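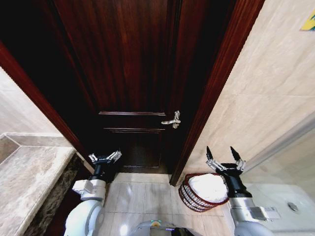

2026-02-07
By Noemi Baptiste

Stop fixing your shadows. I mean it. Every print I judged for the Fosten show last May had been opened up until you could read a newspaper in the corners. 98 entries, and maybe 2 with a real black in them.

I blame the slider. It's right there, so people drag it. Pull it to 50 and a night street looks like a parking lot at noon. Detail everywhere, mood gone.

Rommel Tolentino and I argue about this constantly. He says viewers want to see things. Sure. But they also want to wonder about things, and you cant wonder about a corner that's been lit up like a dentist's office. His own best picture, the bus station one, is mostly dark. He hates when I bring that up. 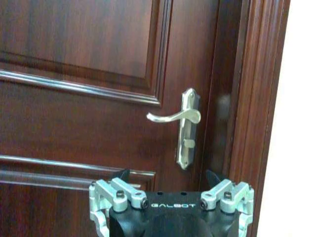
What I'd do instead

Expose for the bright stuff. Let the rest fall. Print it small, on matte if thats what you have, and live with it on the wall for a week before touching anything. Mei-kuen Hsu leaves hers up by the kettle. Fine method.

And if a judge marks you down for "blocked shadows," ask which part of the picture they needed to see back there. I asked that once and got a very long pause, then a lower score. Would still ask agian.

1,553 shares
50 comments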